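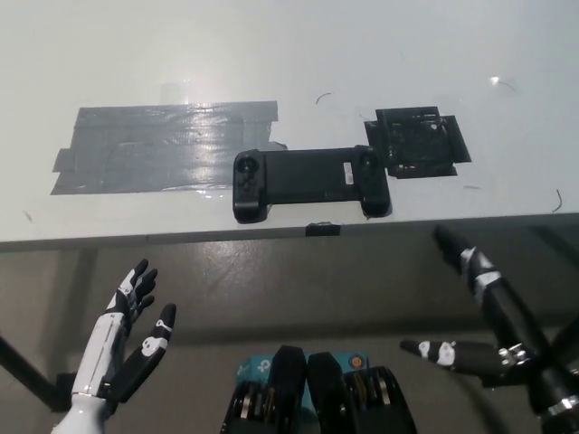
Re: Tape on the white table in the common room

From: Rizwan Khan
To: Dewan House members list
Date: Thursday, May 31, 2018

Dear Jyoti, dear all,

Thank you for your message. I put your text below so that the people who joined the list in August can also follow it.

Jyoti Bisht wrote:

> Hello everyone,
> The white table by the door still has tape on it, the grey piece and the black piece. I was told it was put there for the games evening and would be gone the next day. The next day was 17 days ago. I would like to use this table for cutting fabric on the weekend, and the cloth catches on the tape.
> Can somebody please take it off, or tell me how to take it off without spoiling the surface? I do not want to be the one who pays for a new table.
> Also there is a game controller lying on it, the black kind where the phone goes in the middle. Please collect it.
> Jyoti

I looked at the table before writing. The grey tape is duct tape, in several strips one over the other, and the edges are ragged and already lift a little. I think we can start from these edges. The black tape is the square patch to the right of the controller. It is also in a few layers, and the top is scuffed, so I expect it will come off in small pieces and need more patience.

My proposal is as follows. I did this once on a similar table at my old flat in Prerkisberg and the surface stayed good, but I can not promise for ours.

1. Take the controller away first and put it in the drawer with the board games. It has a small white sticker near one end, so maybe the owner will recognize it by this.

2. Warm the tape with a hair dryer on the low setting, 90 seconds for each part. Keep the dryer moving. The table is glossy and I am afraid of a dull spot if one place becomes too hot.

3. Pull slowly and flat, back over itself. Please do not use a knife or the metal scraper from the kitchen. An old plastic card is enough.

4. For the glue that remains, a little cooking oil on a paper towel. Leave it for 8 minutes, then wipe, then wash with dish soap and warm water. We have also the Ditunon cleaner under the sink, but I did not try it on this kind of top, so first test it on the underside.

5. Wipe the whole table at the end. There are some thin dark strands on the white, hairs or bits of wire, I am not certain which. If it is wire, it can scratch when you rub over it, so pick these up by hand before you wipe. Jyoti, for your fabric I would also check with the palm.

The small black clip on the front edge of the table can stay, I think, unless it disturbs the cutting. Does anyone know if it is needed?

About the cost: I asked in the Vurdale shop what a new top in this size would be, and they said 3,000 with delivery. So let us go slowly with the tape.

I am free on Saturday morning and can bring the hair dryer. If one more person has time, we can each take one patch. Please write to me directly and not to the whole list.

Kind regards,
Rizwan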